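Okeck Sets Out Two-Year Plan for Buying Bench Robots

Okeck, the family-run repair and refurbishing company, today shared its plan for bringing robot arms onto its workbenches, along with the budget that goes with it. The company expects to put its first order in with Ferri before the winter and to spread the rest over the following two years, so that each bench has time to settle before the next one is touched.

The plan comes after a good long stretch of looking, asking and trying things out. Over 30 working days that ended in September, staff at the Morkeck shop ran a trial arm on small sorting and handling jobs and kept a notebook of everything that slowed them down – cables, soft packing, the height of the table, even where people like to set down their coffee.

"We went in thinking the big question was which arm to buy," said Ada Russo, who heads operations at Okeck. "By the second week we were mostly talking about grippers and spare fingers, and how many hours of training we could fairly ask of people who already have a full day. I'm so glad we took the time, and I'm grateful to everybody who wrote in that notebook, including the ones who wrote in it at great length!"
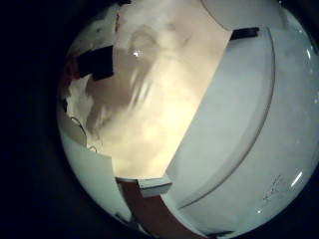
Those notes went straight into the budget. Okeck has planned for five arms in all, and has set aside nearly $2,000 per bench for the smaller things that are easy to leave off a purchase order, such as replacement finger covers, mounts, cable ties and better lighting. Training is a separate line, and 19 employees have already put their names down for the first course.

"A price list only gets you so far," said Leonardo Amato, purchasing manager. "We asked Ferri to quote us for service and parts as well as the equipment, and they were patient with our many, many phone calls. If the first two benches need longer than we planned, then the others will wait, and that's fine with us."

Scheduling and parts tracking will run on Torusitz, the software the company already uses for its repair orders. No jobs will be cut under the plan, and bench staff will have a say in which tasks move over first.

Suppliers and neighboring shops who would like to compare notes are warmly invited to write to Leonardo Amato at the Morkeck office.

Released Oct 28, 2019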